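Toprak had two versions of the hand-held gripper on test through February, and he is careful about what he claims for them. The Huvex fingers are stiffer. The Ristić set bends more at the tip and costs 400 less per pair.

"Closing force I can correct for," he says. "Tracking dropouts I can't." At Navthorpe his group logged 200 grasps with each set, all by one operator, and threw out any run where the marker pose was lost for more than two frames.
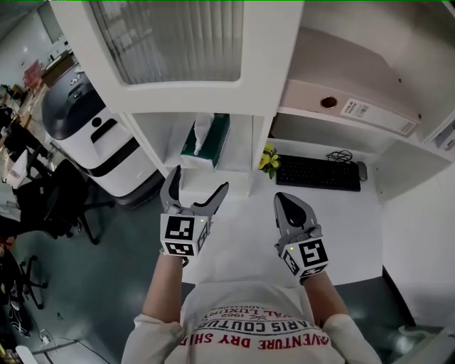 Hand-held grippers with marker cubes, left open, right closed.

Most losses came when the wrists crossed – one cube hides the other from the head camera. Toprak now asks operators to keep their hands apart between grasps, at a cost of about 800 milliseconds per cycle.

Would he pick one today? "For flat parts, Huvex. For anything round I'd want the Prernumthorpe numbers first." Those runs use the same cubes with a wider lens, and he expects the pose error to go up near the corners.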